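Lindunex to extend assisted room-tidying work at Cikelberg residence

February 15, 2026

Lindunex, the workplace automation provider, today announced an extension of its program with accommodation operator Preder at the Cikelberg staff residence. The second stage will begin in March and cover 57 rooms.

Room attendants at Cikelberg currently pick up, sort and put away up to 900 small items in a shift, much of it while bending over low beds and shelves. Under the program, attendants record these tasks with hand-held grippers, and the recordings are used to program the robotic arms that will take over part of the repetitive lifting. Linen changes, inspections and all contact with residents remain with the attendants.

Preder has confirmed that no position will be cut during the second stage. Twenty attendants will receive paid training in operating and supervising the equipment, and six will move into newly classified technician roles at a higher hourly rate. Rosters will be reviewed with employee representatives before any change to hours or start times – a condition agreed to during the first stage.

Work on bedding and loose household articles continues under the current schedule.

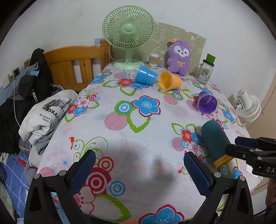
Napaporn Noiphan said the bending had always been the hardest part of the job, and that she would judge the new arrangement by how her back felt at the end of a week. She also asked that the training be held in paid daytime hours, a request Preder has accepted.

Technical support for the second stage will be provided by Sukprasert. Enquiries may be directed to the Lindunex communications office.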